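Ticket 3605 – Block sorting bench, two-arm cell
Raised by: Barbridge bench team
Status: Closed, with follow-up on the start-up checklist
Opened: 4/2/24

Problem as reported

Run stops partway through a sort with "shared zone conflict". It happens on roughly one run in three. Restarting clears it, then it comes back. The operator asked if the zone check could be switched off for the afternoon so the batch could get finished.

First reply

Thanks for sending the full log with this one, it made the digging much quicker! Please leave the zone check on. Our bench rules say no protective stop gets bypassed to finish a run, and that goes for small arms on a tabletop as much as anything bigger. Put the cell on hold, tag it and we'll go through it together.

What we checked

1. Cables. Both arms moved by hand through their full reach with power off. No snagging, no tight spots. Connectors reseated anyway.

2. Rail mounts. All bolts at the marked torque. No play at either base.

3. Zone file. Found something good here. The Hostska controller was loading the October version, which has the old boundary between the two arms. The current one was sitting in the folder but had never been set as the default. With the old file, both arms are allowed into the same strip of table, and the conflict check catches them when they both ask for it.

4. Block layout at start. Letters and numbers can lie any way up and at any angle, that's the whole point of the task, and the rule only covers where the blocks may be. Most of them are in one cluster in the upper middle and upper right of the table, with the green R out by itself on the open wood. Under the new boundary the white arm picks first and the black arm waits at its park position until the zone is released. 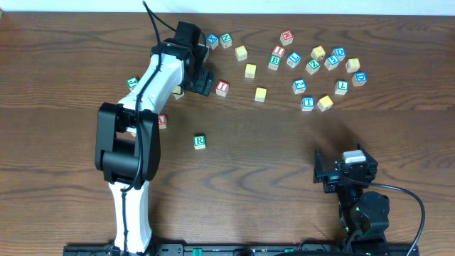

5. Speed. Set to 8 per cent for the first pass after any zone change, with a hand on the stop button. Please don't skip this, even when the simulation looks lovely.

Fix

Current zone file set as default and the old one moved to the archive folder. Release delay between arms set to 1000 ms, up from the Ciduletti default. Slow pass done, then three full runs at normal speed with no stops.

Reply from the bench

Works a treat. We ran it again after lunch and it's much nicer to watch, the handover is really smooth now. Could the file version go on the start-up screen?

Closing note

Great idea, and yes – it's going in. The checklist now has a line for zone file version, to be read off the screen and initialled before the first move. The Bisgaard bench uses the same controller, so a copy of this ticket has gone to them.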